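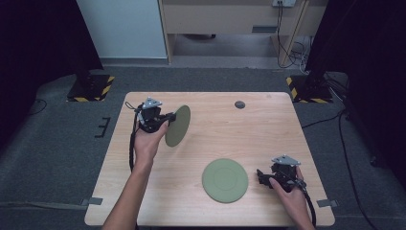 Flora Crichton wrote in after the last page to ask whether hiring a pair of Gradholm hand grippers was worth it for somebody who just wants a kitchen robot to learn her own crockery, and whether you need to be any good with your hands. Yes to the first, and not especially to the second! We've had the Gradholm kit at home for 13 days now and I've filled half a notebook, so I'm putting the useful bits on the tips page where everybody can get at them.

What you get for the hire is two grippers, one for each hand, with the cables, plus the account where your sessions go up. You do the chore yourself with the grippers, over and over, and the service turns your goes into something the arm can follow. We picked plates. Ours get used three times a day and I'm sick of stacking them.

Plates

Pinch a plate by the rim and bring it up on its edge before you carry it anywhere. Flat carrying looks tidier but the plate droops out of the fingers, and you'll fight it the whole way across the table.

Leave a second plate lying flat within easy reach. You want the next go to start from where the last one ended, without putting everything down to fetch more from the cupboard.

Matte plates are a treat. Our shiny white ones slid about in the fingers until I rubbed them over with a dry tea towel, and even then the green ones were better behaved. If you've got both, start with the matte.

One hand works, the other waits. Rest the idle gripper low at the side of the table with its jaws pointing in – it's ready when you need it and your shoulder gets a break.

Table and cables

A smallish table is plenty. Clear it right off, fruit bowl and all, and don't bother with a cloth (ours bunched up under the plates every single time).

Let the cables run back along your forearms and down past the near edge of the table. I had mine going over the far side for the first evening and kept sweeping cutlery onto the floor with them. Leave a bit of slack near the grip so you can turn your wrist.

Carpet underfoot is lovely when you drop something. Sumathi Marar did her sessions on kitchen tiles and lost two saucers, so she's gone over to a rug.

Pace

Go slower than you would at the sink, but don't creep. Steady is what you're after. I aim for 30 good goes in a sitting and then stop for a cuppa, and my best evening so far was 41, which my wrists complained about the next morning.

Fumbled one? Put the plate back and do it again. The Gradholm booklet says you can flag the bad ones afterwards, and the button for that is under Sessions, second tab, where I wouldn't have thought to look.

Grumbles

The grippers get heavy after around 60 minutes. The booklet is muddled about left and right in the charging section. Bowls are much harder than plates, and I haven't cracked mugs at all yet – Karim Ashour reckons you go in by the handle from above, so that's tonight's job.

I'd still hire it again tomorrow. If anyone has managed wine glasses, please write in and tell me how you held them!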